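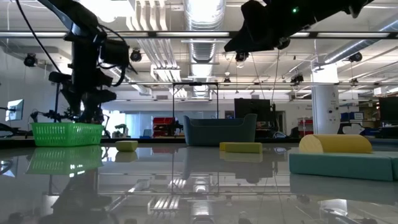
Green mesh basket on the table, with the two arms overhead.

The Trivel Paper and Print Fair runs over a July weekend in an old trade school. I went on the Sunday, which is the cheaper day and the one when dealers start to talk prices. I collect dog-show catalogs and kennel advertising, mostly from before the war, and I had not been to this fair in six years.

There were 45 dealers this time, spread over two floors. The ground floor was mainly postcards and maps. I gave it an hour and came away with a single card, a terrier on a railway platform, postally used but with the stamp removed.

Upstairs was better. Satish Shenoy had a long table of breed club yearbooks, sorted by country and then by year. I was looking for the spaniel volumes to finish a run I started when my daughter was in grade school. He had 16 of them and I needed two. One had a replaced spine and he said so before I picked it up. I paid $72 for the pair. The later one still has its membership slip, filled out in pencil to a Mrs. Voß, with her dues marked as paid.

Across the aisle Stokoto had trade cards and tin signs. Most of the signs were biscuit makers. I liked a setter sign but the lower corner had been repainted in the wrong red, and the price did not take that into account. I asked about it twice during the day and it did not move.

At two o'clock Lavanya Kamath gave a talk on storing prints and photographs. She used pieces from her own collection of hound engravings, including several that had been taped into mats by an earlier owner. Her advice was to leave old tape alone until a paper conservator has seen it. She also passed around samples of polyester sleeves and buffered board so people could feel the difference in weight. I have since reordered sleeves in the heavier size.

The room was full and there were a lot of questions about foxing. She stayed after to answer them, so I missed the last half hour of selling.

Lunch was at Plananero, across the street. The soup is fine and the line is long after noon. Parking behind the school is free on Sunday but the lot fills early - I ended up four blocks away, carrying books back in the heat.

The dealer list gives mailing addresses for nearly everyone. I have already written to Shenoy about the pointer yearbooks he left at home.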